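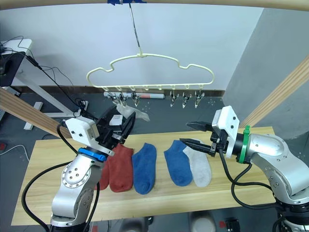

Brultlow Sitter Screening Project
Progress report to Skiststead, period ending August

Enrollment reached 531 sitters, up 12 on the last period. Reference checks are complete for all but 20 of them. Those files are waiting on replies from former employers and stay closed to parents until the replies are in.

The Saturday first aid course ran twice in Starau. G. Skov taught both sessions. Attendance was lower at the second, which clashed with school registration.
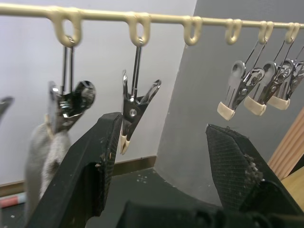
Metal clips on a cream plastic hanger, one holding gray cloth.

The match form now asks about sleep disorders and medication. E. Bellini revised the wording after 2 sitters left the question blank.

Spending is within budget except for printing. We request approval to move unspent travel money to that line.

Next period: close the open files and start interviews in Kawaguchi.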